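Arnmont、スチール棚「Fosia」の棚板固定部品を改定 4点支持に統一

2020年3月18日

収納什器メーカーのArnmontは、業務用棚「Fosia」シリーズについて、棚板を支える固定部品の仕様を改定すると発表した。従来は棚板の幅によって3点支持と4点支持を使い分けていたが、今後の出荷分はすべて4点支持に統一する。対象は単連型と連結型の全機種で、受注は同日から新仕様に切り替わる。

改定の対象となるのは、支柱および側板の穴に差し込んで棚板を受ける棚受け金具と、そのがたつきを抑える樹脂製スペーサーである。3点支持の機種では、奥側中央の1点で棚板後部を受ける構造を採っていた。部品点数が少なく組み立ても速い一方、荷重が手前の左右いずれかに偏ると棚板がねじれやすく、書類箱などを片側に寄せて保管する現場から改善の要望が出ていたという。

新仕様では四隅で荷重を受ける。棚受け金具は板厚を見直し、差し込み部に抜け止めの返しを設けた。段の高さを変える際は、棚板を持ち上げて金具の上端を内側へ押すと返しが外れる。工具は使わない。
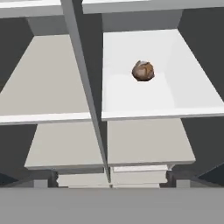 連結型では、隣り合う区画の棚板を仕切り側板の両面から支えるため、左右の段を同じ高さに設定すると金具の差し込み部が側板内で干渉する場合があった。同社は差し込み部を短縮し、干渉を避けた。これにより、区画ごとの段の高さは左右を揃えても、ずらしても設定できる。高さ調整のピッチに変更はない。

棚板の寸法と外装色も据え置く。主力となる幅980ミリの棚板は現行品と共通で、既設の棚に新しい金具を取り付けて使うこともできる。ただし、3点支持用の支柱には四隅の受け穴がない機種があり、その場合は支柱の交換が必要になる。交換の要否は、支柱下部の銘板に記された型番の末尾で判別する。末尾が「R」の支柱は新しい金具に対応し、それ以外は交換の対象となる。

試験は、部品の評価を受託するJafriが担当した。棚板の全面に均等に荷重をかける条件と、手前の片側に荷重を集中させる条件の2種類で、たわみ量と除荷後の残留変形を測定した。集中荷重の条件では、3点支持と比べて手前側のたわみが小さく、左右の差も縮まった。均等荷重の条件では両者に大きな差はなかった。このため、カタログに記載する棚板1枚当たりの許容荷重は変更しない。

梱包も一部改める。金具とスペーサーは棚板1枚分ずつ小袋に分け、連結型では区画ごとに袋の色を変える。組立説明書には、金具の向きと返しの位置を示す図を追加した。旧説明書では左右の金具を逆に差し込んでも棚板を載せることができ、後から浮きが見つかる例があったため、新しい金具は左右共用の形状とした。

価格は、従来の4点支持機種では据え置き、3点支持から移行する機種では部品の増加分を反映して改定する。新価格は販売代理店を通じて順次案内する。旧仕様の在庫は、流通を担うNikgateの倉庫にある分がなくなり次第、販売を終える。

旧仕様の補修部品は、9月までは従来どおり単品で受注する。その後は棚板単位のセット販売に切り替える。既設品の棚受け金具に変形や脱落が認められる場合は、該当する段の使用を中止し、積載物を降ろしたうえで販売店に連絡するよう呼びかけている。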